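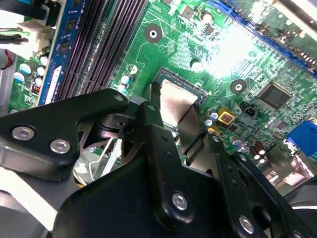 Skaltura build log: getting to the CPU

January was mostly taken up with the gripper. For anyone new to this log, Skaltura is the arm I'm building on the end of the bench in my garage, and the long-term job for it is stripping old desktop boards into sorted parts. I have a shelf of dead office PCs to practise on, so I'm in no hurry and neither are they.

I started on the processor because it's the part I most want to get right. The memory can wait. It stands up tall and there's plenty to grab, but the CPU sits low with the socket edge around it, and there isn't much for a finger to get hold of.

Fingers

The first set were printed and they flexed. I could watch the tips spread whenever they met something solid, and the position reading meant nothing after that. The current one is a long flat metal finger working against black plates. It took me 20 evenings to get from the first sketch to something I'd leave bolted on, and a fair chunk of that was re-drilling holes I'd put in the wrong spot.

The linkage has cut-outs in it to save weight. I doubt they save enough to matter, but the arm's wrist motor was running warm and I was taking grams off wherever I could find them. I use hex socket fasteners where I can so I only need one style of key on the bench. I use thread locker on anything that moves. I skipped it on one screw in December and spent a Sunday looking for the screw.

Camera

The camera is mounted at the wrist and looks down past the gripper. It sees the fingers well and the board well enough, except where the bench lamp bounces off it. Glare wipes out a patch of the board completely, and the patch moves when the arm moves, so the software thinks something has changed. I tried a sheet of baking paper over the lamp and it helped a bit. A second lamp from the other side is next.

Lining up

I'm not squaring the board to the arm. I want the software to cope with whatever angle it gets put down at, so I set it crooked on purpose and let it find the CPU by the silver lid. That part is called Isurine in the code, for no reason I can remember. Over 53 tries it found the lid 40 times. Most of the misses were glare.

What's still wrong

The clearance beside the memory slots is tight. If the wrist comes in too steep, the upper arm gets close to the modules, and I've had to add a no-go zone there by hand. The capacitors around the socket need the same treatment.

The release lever is the other problem. For now I undo it myself before the arm comes in. Doing it with the gripper needs a sideways push and I don't have enough travel.

Next on the list
Second lamp, same colour as the first
Shorter bracket on the lower side
Tidy the wiring at the elbow
Write down the calibration steps before I forget them again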